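Didov hand-held gripper: left tip arrives late, thin wrappers slide out

Forum: Grippers and End Tools > Setup and Repair

slackpin 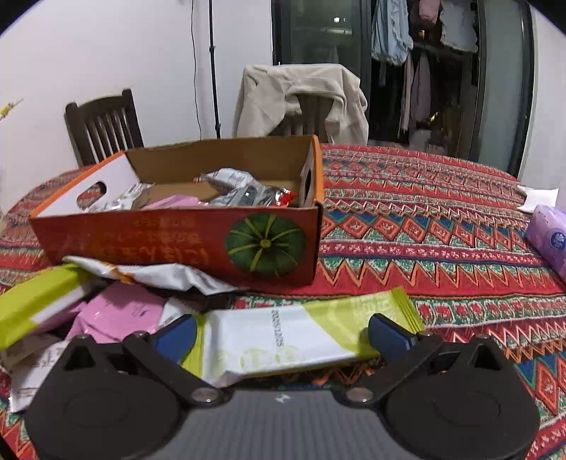 Jaws open over the snack table, blue pads on.

This is the Didov hand-held, the one with the linkage fingers and no arm behind it except mine. I use it to record picks for a packing job, which means I spend my working life moving snacks in and out of a box. My parents have stopped asking.

The trouble is with thin, slick wrappers. Boxes are fine and so are bottles. Give it anything flat with a crimped edge and the two tips don't meet at the same moment. The left one shows up late, the right one has already shoved the wrapper sideways, and the whole thing squirts out toward me. It was a rare event in April. Now it's every other try.

Done so far:

Wiped the pads with a damp cloth.
Ran the open/close zero routine from the menu.
Tightened the screws I could reach.
Swore at it, with the trigger both in and out.

Before I order a new finger set from Claltus (priced as if the fingers come with a person attached), where would you look first?

bentshim

Pads. It's always pads. People run them until they look like bowling shoes and then take the linkage apart.

How many picks since you last changed them? And which ones are they? The blue ones Didov ships and the blue ones Claltus sells are not the same thickness, whatever the listing says. If you have one of each on there, you've found your late finger.

slackpin

The log says 771 cycles on this pair. They came out of the same bag, so they should match. The bag is long gone, so please don't ask me for the number on it.

bentshim

What was the number on it

torque_and_see

I'm going to disagree with the pad people, as is my custom. 771 cycles is nothing on snack bags. Those pads should still be good.

A late finger is play in the linkage. Those silver pins are what each jaw swings on, and if one has backed out a hair or the bushing under it has gone egg-shaped, that side has to take up the slack before the tip starts to move. Test is easy. Power off, hold the gray body against the table with one hand, pinch the left tip and wiggle it toward and away from the other one. Do the same on the right. If the left one clicks and the right one doesn't, stop shopping for pads.

Also, "tightened the screws I could reach" worries me. Which screws?

slackpin

The ones I could reach.

Fine. The ones holding the pad carriers to the tips, and two on the back of the body. The pivot pins I left alone, out of respect.

Wiggle test done. Left clicks. Right has a bit of give but no click. So that's one vote for torque_and_see, and I can already hear bentshim typing.

bentshim

Clicking left tip can also be the pad carrier rocking on the end of the arm, which you have just told us you took a wrench to. Hold the arm and not the pad, then wiggle again. If the click goes away, it's the carrier. I'll wait.

mildly_calibrated

While we wait: did you run the zero routine before or after tightening the carriers?

I ask because I once zeroed mine, then tightened everything, then spent an afternoon chasing a fault I'd installed myself. The routine closes the jaws until it feels resistance and calls that spot closed. If a carrier is cocked when you run it, you have saved the cockeyed version as the truth. It will defend that truth quite firmly.

slackpin

Before.

And I held the arm this time. Still clicks, only quieter. So it's the pin and maybe the carrier too. Everyone gets a prize.

torque_and_see

Good, now we have something to fix. How I do mine:

1. Battery out. Not just off. The trigger on these is keen, and you are about to have your fingertips in there.

2. Take photos of both sides before touching anything. The arms look the same left and right. They aren't, and they will go back on the wrong way around without any complaint until you try to close them.

3. Pull one jaw at a time. Leave the other alone so you have something to copy.

4. Pin out, bushing out, wipe both. Snack dust gets in there. Sugar is worse, it sets like varnish.

5. Roll the pin on a flat surface. If it wobbles, new pin. If it rolls clean, look at the bushing. If you can see daylight on one side of the pin when it's seated, new bushing.

6. One small drop of thread locker, the weak kind. Not the strong kind. I'll say it again for the person on here who used the strong kind and had to drill it out. You know who you are.

7. Snug the pin, then swing the arm by hand. It should fall slowly under its own weight. If it stays put, it's too tight.

8. Square the carriers, and only then run the zero.

Takes me 15 minutes a side with coffee.

grease_is_optional

I was the person with the strong kind. In my defense, the bottle was also blue.

mildly_calibrated

Two things on step 8. Put a flat gauge or even a steel rule between the pads when you square the carriers, close by hand, and snug the screws while the pads are sitting flat on it. Otherwise you're eyeballing it, and we can see from this thread how well that works.

And run the zero with nothing between the pads. I know how that sounds. I've watched it done with a wrapper in there.

slackpin

I feel watched.

furnlow_floor

We keep a few of these on the packing side at Furnlow, and I'd go further than anybody here. Don't bother with bushings. Swap the whole jaw. By the time you've found a bushing that fits, cleaned the pin, dropped the pin, and found the pin again, the new jaw would have paid for itself. We change jaws as a set and write the cycle count on tape on the body.

torque_and_see

You have a parts shelf and a budget. The original poster has a dining chair and a tablecloth. A bushing costs less than the snacks.

furnlow_floor

Depends on the snacks.

bentshim

Speaking of the tablecloth. Very handsome, lots of zigzags, would have it in my home. But cloth moves. If you're pressing down to get under a flat wrapper, the cloth bunches in front of the right tip and gives it a little ramp. I'd bet part of your "right side shoves it" is that. Try the same wrapper on the bare table and see if it still squirts.

slackpin

The cloth is part of the job. The whole idea is to pick things up in a place that looks like people live there. If I take it off I'll be very good at tables and nothing else.

But as a test, sure, I'll fold it back.

grease_is_optional

Please do your pin work somewhere other than that cloth, by the way. A silver pin that lands on that pattern belongs to the pattern now.

quietjaw

Lurker, mostly. Nobody has asked about approach angle. For flat wrappers I come in with the body at 90 degrees to the table and take the wrapper across its crimped end. If you lean the tool back toward your wrist, which everyone does once their arm gets tired, one tip lands before the other and it looks exactly like a late finger. I'd still fix the pin. I'm just saying there may be two problems holding hands.

bentshim

Two problems plus pads.

slackpin

Update, with the battery back in and all my fingers.

The left pin nearest the tip had backed out. Not enough to see, but enough to turn with a fingernail. The bushing under it was fine once I got the crud off. I'll skip the description of the crud, except to say it was lime green and smelled pretty nice. Pin rolled straight. Weak thread locker, one drop, arm drops slowly like it's supposed to. I did drop a pin. I was over a baking tray, thank you grease_is_optional.

The carriers were off too, the left more than the right. Squared them on a steel rule. Zeroed with nothing in the jaws, and I checked twice.

Bare table: wrappers come up clean. On the cloth: nearly as good, with the odd escape when I lean the tool back. So quietjaw gets a prize as well, and I have been asked by my wrist to pass on its thanks.

The one thing I haven't touched is the pads.

bentshim

Measure them.

slackpin

I don't own calipers.

bentshim

You own a handheld robot gripper and you don't own calipers.

mildly_calibrated

Stack them both on the rule and run a fingernail across the join. If you feel a step, they're different. Cheaper than calipers, and bentshim can go to bed.

slackpin

There is a step.

It's a tiny step! But there is a step.

bentshim

I'd like this thread pinned.

torque_and_see

A step you can barely feel on pads that squash is going to do nothing you'd notice. The pin was the fault. The pin was out. He turned it with a fingernail.

bentshim

And yet, a step.

ho_bench

Adding a note on spares since it came up. The Ho kit has pins, bushings and a pair of pads in one bag, and the pins fit the Didov jaw. The bushings are a touch long. I take them down on wet sandpaper, flat on glass, a few strokes and check. The pads in the kit are fine but firmer, so change both sides together or you'll be back here.

furnlow_floor

Or swap the jaw.

slackpin

Ordered the Ho kit. Will change both pads together when it comes, and mark the cycle count on tape like Furnlow does. Plan for now is to try the pins with a fingernail at the end of each session and clean behind the tips before the sugar sets.

One more question while I have you all. The trigger has started to feel gritty on the way back out. Same snack problem, or something else?

grease_is_optional

New thread. But yes, snacks.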